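**Ticket: planner drops the target when the gripper gets close (kitchen cell)**
Component: Nulero perception bridge / Trukstead planner
Status: open, workaround in place

Okay, moving this over from chat since the thread got long and I keep losing my own notes. I'm seeing the grasp planner on the play kitchen setup throw `TARGET_LOST` right in the last part of the approach. It doesn't crash, it just freezes the arm wherever it happens to be and sits there until I clear the fault by hand. I ran it 22 times this morning on the stock config and it's very repeatable, so at least I'm not chasing a ghost!

Same config we use on the Clondudlow branch, nothing fancy. The Gounder calibration file is the one from November and I haven't touched it.

## What I tried, in order

1. **Homing and the ready pose.** First thought was a bad joint offset, so I re-homed everything and sent the arm to the ready pose with the perception node turned off completely. Joint readback matched the commanded values and the tool frame in the viewer looked right to me - fingertip down, between the cooktop and the sink. I left it parked there a few minutes to see if anything drifted. Nope.

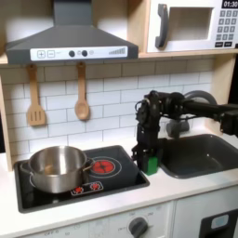 2. **Perception on, no motion.** Next I brought Nulero back up and just let it publish poses with the arm holding still. With the block off to the side of the gripper, the green mask is clean and the pose barely moves. I did get one funny thing, which is that the burner graphic (the red wedges printed on the cooktop) sometimes shows up as a very low confidence "object". I bumped the threshold and it went away. Didn't fix the fault, but I'm leaving the new value in because why would anybody want that.

3. **Slow approach.** Cut the velocity scale way down and stepped through the approach one waypoint at a time, watching the pose topic the whole way. Gripper over the counter, fingers a bit open, green cube down and to the left of them: pose is good, confidence is good, planner is happy. The plan it draws from that spot looks sensible too, so I'm pretty sure the planner isn't the one to blame. It's the next waypoint where the confidence falls off a cliff.

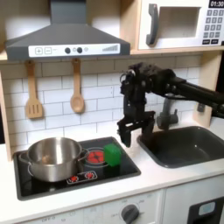
4. **Logs from the bad waypoint.** So here's the good stuff:

 ```
 [nulero.track] conf 0.91 id=green_block
 [nulero.track] conf 0.38 id=green_block
 [nulero.track] dropped id=green_block reason=mask_area
 [trukstead.mp] TARGET_LOST state=APPROACH_FINAL
 [trukstead.mp] holding
 ```

 `reason=mask_area` is the important bit. The fingers cover part of the block, the visible green shrinks below the minimum area, and the tracker says bye. Then the planner sees 2 missing updates in a row and gives up, which is exactly what we told it to do.

## Workaround

I added a flag, `latch_target_on_final`. When the state machine enters `APPROACH_FINAL` the planner grabs the last good pose and stops listening to the tracker until the gripper reports closed or the timeout hits. I set the timeout to 3 seconds, which felt short on the slow profile, so if you're stepping by hand you'll want to raise it or you'll get a different fault (ask me how long I stared at that one).

With the flag on I went back to full speed and ran the pick again, this time with the red piece on the cooktop as well, tucked in right behind the green one. I wanted the worst case for the mask. The tracker dropped the green id like before and the planner just kept going on the latched pose, no fault in the log.

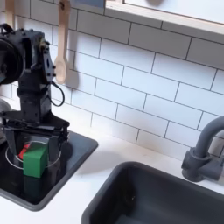 *Latch flag on: fingers down around the green block over the burner ring, red piece mostly hidden behind it.*

## Still open

- The latch is dumb. If something bumps the block after we enter `APPROACH_FINAL`, the arm goes to where it used to be. Fine for me on this bench, not fine as a default. Please don't merge it with the flag on!
- Nulero knows where the gripper is, we publish the tool frame to it already, so it could mask out the fingers and scale the area check to match. I think that's the real fix. I poked at `expected_visibility` for a while and it's only wired up for the wrist view, not the fixed ones.
- `TARGET_LOST` and `TARGET_OCCLUDED` come out as the same fault code in the Trukstead client. Splitting those would have saved me most of a morning.
- The pot's shiny side picks up a green blob now and then on one of the fixed views. I haven't seen it win over the real block yet but I've got a bag recorded - will open a separate ticket if I can get it to happen twice.

Branch is `latch-final`, pushed but no PR yet. If somebody has a setup with a different gripper, could you run steps 2 and 3 and paste the confidence numbers here? I want to know if the drop lands at the same waypoint for you.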